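Soccer: Kastach captain says she nearly quit after losing her place

The captain of Kastach has said she came close to giving up soccer last season, when a change of coach left her out of the team for 11 weeks.

The midfielder, who has signed a new contract for 2 more years, said she was told of the decision by text message on a Sunday evening, the day after a win away to Madovow.

"I read it in the kitchen and thought it was meant for somebody else," she said. "It said I would be training with the reserves until further notice. I called the coach and it went to voicemail. I called again in the morning and he said he would talk to me when he had time."

She said that talk took place eight days later and lasted less than five minutes.

"He told me I was too slow for the way he wanted to play. Fine, a coach can think that. But I'd been at the club since I was 16 and I would have liked to hear it in a room, with the door closed."

She trained with the under-20 players through the winter and did not travel to away games. Two clubs asked about her in January. One of them was Flulov, and she got as far as looking at apartments there before deciding to stay.

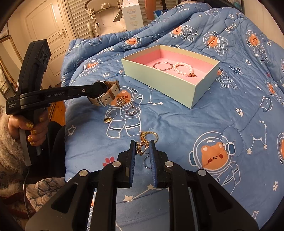

"My mother said to wait until the spring, so I waited," she said. "I can't say I had a plan. I was angry most days, and I wasn't nice to live with."

The coach left in March after three straight defeats. His assistant took over and put her back in the starting lineup for the home game against Marchetti, which Kastach won 3-1 in front of a crowd of 1,211. She played the full 90 minutes and set up the second goal.

"My legs were gone after an hour," she said. "I hadn't played a real match in so long. I asked to come off and he pretended he couldn't hear me."

She was given the armband back before the next game – the player who had worn it in her absence offered it to her in the locker room. The two have never discussed it since, she said, and remain good friends.

Asked whether she had spoken to her former coach, she said they had met once, in a parking lot at a preseason tournament in July, and shaken hands.

"He said I looked fit. I said thanks. I don't have anything else to say to him, and I'm sure he feels the same."

Kastach begin the new season at home to Flulov. She expects to start, although she has missed part of the preseason with a sore ankle and has yet to complete a full week of training.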